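Ticket 2037
Unit: two-arm kitchen robot, Stallau cell
Reported by: Ekaette Mohammed
Assigned to: Kasun Sikder
Priority: normal
Date opened: 7/5/20
Status: closed, monitoring

Summary of fault
The unit stops during the dishwasher loading routine when an item is passed from the left gripper to the right hand. The controller shows message 965, "hand-over position not confirmed". The arms hold their position and the routine must be cleared from the operator panel before work can continue. The fault was reported with mugs only. Plates and bowls are loaded by one arm and are not affected.

Initial checks
1. The left gripper was inspected for loose pads. Both pads were secure and the screws were at the correct setting.
2. The right hand was opened and closed from the panel at low speed. All fingers moved freely. The thumb was a little slow to return, but remained within the limit given in the Tsuji service sheet.
3. The controller log was copied to the Nurnau shared folder. The stop is recorded at the same step of the routine on each occasion.
4. The emergency stop was tested before any further work and operated correctly.

Note from Natália Calado
The hand-over point was last taught before the cell was moved to its present place at the counter. I can find no record that it was taught again afterwards. The floor there is carpet tile, and the base may not sit at quite the same height as before. Please check this before ordering parts for the right hand.

Further investigation
The base was levelled and the front feet locked. The left arm was then sent to the stored hand-over point without an item. It stopped lower than the drawing allows, which left too little room for the fingers of the right hand to pass underneath. The point was taught again above the upper rack, with the rack pulled out and the door lowered, as in normal use.

Hand-over speed was reduced from 100 to 60 per cent for the trial. The waiting time before the right hand closes was set to 800 milliseconds.

Trial with a mug
The left gripper carries the white mug on its side above the upper rack, with the open end towards the right hand. The fingers of the right hand approach from beneath and beside the mug. The green light on the left wrist was used as the reference for this step – staff should not reach into the area while an arm is holding an item.
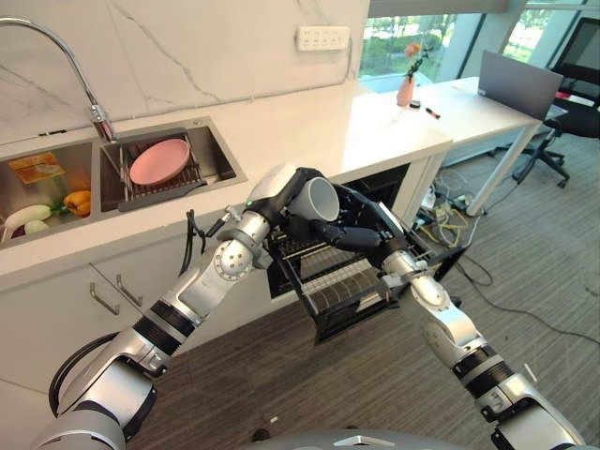 Result
The routine was repeated throughout the afternoon and message 965 did not return. One mug was released slightly early and came to rest against the tines of the rack. It was undamaged. The waiting time was left unchanged, as the log showed that the right hand had already confirmed its grip.

Parts used
None. The replacement thumb spring reserved from Gratanero has been returned to stock.

Actions outstanding
– Temitope Onyeka to add the hand-over point to the list of positions checked after any move of the base.
– Stavros Berisha to review the hand-over speed at the next service in June. It is to remain at 60 per cent until then.
– Operators to report any further stop under this ticket number and to leave the arms in position until the log has been saved.

Closing comment, Kasun Sikder
The fault is attributed to an outdated hand-over point. The new point has been saved under the existing name and the previous file has been kept as a backup. The slow thumb is recorded separately and does not prevent use of the unit.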